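Karabo Mofokeng was already on her second coffee when I got to Preltham, and she'd saved me the seat by the radiator (bless her). I'd come to talk about paint. Specifically, gray paint, which she has been mixing for other people's houses for 23 years and will happily talk about until the café closes.

"People come in and ask me for gray," she told me. "Fine! Which one? I've got a wall of them and half are green if you hang them next to a window."

She started out at the counter of a hardware store called Fung, tinting cans for contractors, and went out on her own after one of them asked her to pick the colors for a whole duplex. Her first paid job was a hallway. She got it wrong. "It went purple at night. Really purple, like a grape soda. I repainted it on my own dime and I still drive past that house."

So what does she do differently now? Mostly she makes people wait. She paints big boards, leans them against the wall and tells the client to leave them there for four days, moving them whenever they walk by. She wants you to see the color at breakfast and again with the lamps on. I admitted that I'd picked my bedroom color from a chip the size of a stamp, and she put her cup down and just looked at me.

"Bulbs first," she said. "Change your bulbs, then call me."

We got onto sheen, which I had never thought about in my life. Karabo likes dead flat on ceilings and something you can wipe in a hallway, especially if there are kids or a dog.
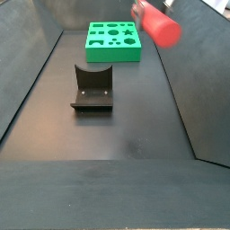
Gray never stays put, and Karabo thinks that's the best thing about it. She loves a room where one side runs warm and the other cold, and she'd leave it alone where I'd probably panic and buy another can. A charcoal floor can go brownish-orange toward the left and blue-gray over on the right, and she'd call that one color doing its job. Scuffs bother her more. A big dark panel shows every smudge, so she talks most clients out of it anywhere near a front door.

I asked what she's working on next. A dentist's office, starting in October, and they want white.

"Don't get me started on white," she said, and then she ordered us both a sandwich and got started.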